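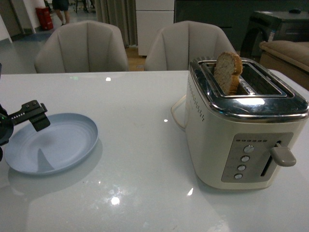
Gisidham holds its open day once a year, and the breakfast section was the part of the building I had come for. It occupies one room on the ground floor, with glossy white tables. The table I spent most time at had a cream two-slice toaster on the right, one slice of bread upright in the left slot and the right slot empty, and a pale blue plate on the other side. The bread stood well above the chrome top, so the crust could be gripped without touching metal. Controls are four round buttons in a near-vertical column under a row of six small indicator dots. The markings beside the buttons are faint and I would have liked them larger.

The plate has faint concentric ridges around a flat center and a matte finish. Henao, who supply the tableware, had a printed sheet on plate finishes by the door - useful, though it gave no rim heights. The gloss of the tabletop is a drawback under ceiling lights. It throws glare back at anyone leaning in to read a panel.

Next door, Gatado showed crumb trays and slot liners. The talk on slot width ran 60 minutes with 5 left for questions, and the room seats 100. Slides were promised by email.

Entry is free with registration. Parking is behind the Zekari building, second gate, and the sign is easy to miss coming from the north. Coffee was available until noon.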